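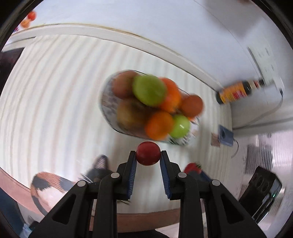 Sturnar Introduces Robotic Fruit Packing at Zostedlow Site, Moves Packers to Line Supervision and Quality Roles

ZOSTEDLOW, 22 September 2026 – Sturnar, a supplier of mixed fruit boxes to offices and schools, has started regular production with four robotic packing cells at its Zostedlow packhouse. The cells pick single pieces of fruit from bulk trays and place them into customer boxes. The site employs 138 people. No positions are being removed as part of the installation, and the hourly rates of staff who change roles are unchanged.

Each cell consists of a six-axis arm, an overhead camera and a two-finger gripper with ridged, compliant pads. The gripper was developed with Schnyder, the integrator for the project. The fingers close on a piece of fruit near their tips, and closing force is limited separately for each product. Apples, oranges, kiwis and plums are handled with the same pads, so a product change does not require a tool change. Force limits are stored as recipes and selected when the tray code is scanned.

The control software, Venis, was trained on recordings of people picking fruit with a hand-held version of the gripper. The hand-held tool uses the same finger geometry as the tool on the arm, which allows recorded grasps to be transferred without conversion. A total of 3000 picks were recorded for the first release. Packers at Zostedlow recorded part of this material during paid hours, and participation was optional.

"Mixed boxes were the last fully manual step at the site," said Lihua Qiu, operations manager at Sturnar. "Fruit of different size and firmness sits together in one container, and earlier equipment bruised the soft items. Our packers know how to approach a piece that is lying against another one. The recordings gave us a way to put that into the system."

In its current configuration a cell completes 600 picks per hour. Items that Venis cannot grasp with sufficient confidence are left in the tray and passed to a manual station at the end of the line. The manual station is staffed on every shift and will remain part of the layout.

For packing staff, the main change is in the distribution of tasks. Under the previous arrangement, a packer stood at one bench for the full shift. Staff now rotate between cell supervision, the manual station, incoming inspection and pad maintenance. Cell supervisors clear stopped picks, confirm recipe changes and remove damaged fruit – the decision to reject a piece stays with a person. Pads are washed at every break and inspected for wear at the end of the shift.

Training takes place on site and is delivered jointly by Sturnar and Schnyder. It covers safe entry to the cell, restart procedures, recipe selection and basic fault finding. Staff who prefer to remain on manual packing may do so, and seasonal workers continue to start at the manual station.

Grapes, bananas and berries are not handled by the cells and are still added by hand. Sturnar and Schnyder are testing a narrower finger for small fruit. No release date has been set.

About Sturnar
Sturnar packs and delivers fresh fruit to workplaces and schools. Its packhouse and main office are located in Zostedlow.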